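Search this site Search Go Menu
By Asanka Patwary and Maysoun Jaber
August
Last updated: August, 11:40 a.m.

4. Does labeling cords change how people unplug things?

Office safety guides repeat the claim that colored or tagged cords cut down on wrong unpluggings. We have read a good many of these guides and found very little under the claim. Most cite one another. The two that cite a study cite the same one, a staff survey by Suvarna and Jacobs, and that survey asked people how confident they felt — a different matter from which plug they pulled.

We therefore asked 72 office workers at the Forkgate site to disconnect a named desk lamp from a shared power strip. Half worked with plain white cords and half with cords in mixed colors. A wrong pull was any plug that left the strip and did not belong to the lamp, even if it was put straight back. 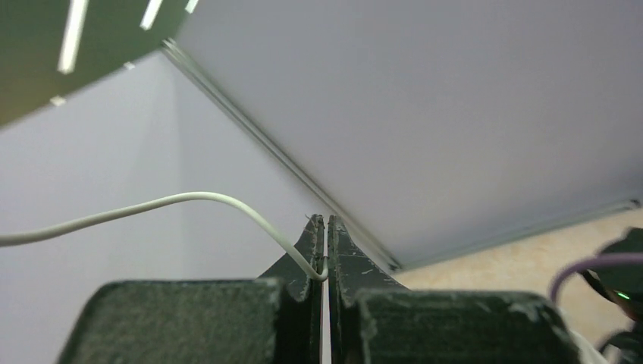

Do people make fewer mistakes when the cords are colored? On a tidy strip they do, by a small margin, and on a crowded strip we could find no difference worth reporting.

The margin itself deserves some suspicion. Of 113 pulls on the tidy strip, 11 were wrong, and three workers made most of those errors. Take those three out and the two groups look alike. Jaber ran the count again using only first attempts, with the same result. We would not buy a single roll of colored tape on this evidence.

Crowding is where the guides are weakest. They show cords lying side by side, each one easy to follow from plug to device. Few desks at Forkgate looked like that. Once cords cross and loop, a worker has to trace one line through several others, and color helps only if no neighbor shares it. Workers told us they gave up tracing and tugged instead, watching for what moved.
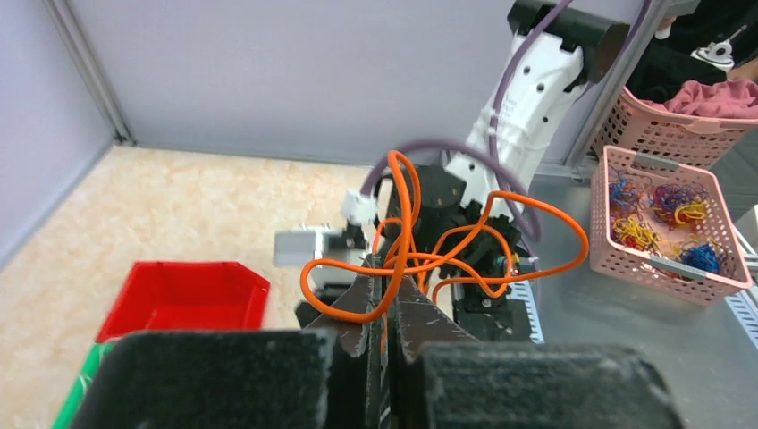

Figure 3. Orange and purple cables, looped.

Tarek Nasrallah, who read an early draft, objected that our workers had no time to learn the colors. This is fair. A crew that uses the same scheme for months may do better, and the Qudah trial reports as much, though it had no plain-cord group and its authors chose the desks themselves. Until someone repeats it with a proper comparison, we treat the benefit of color as unproven.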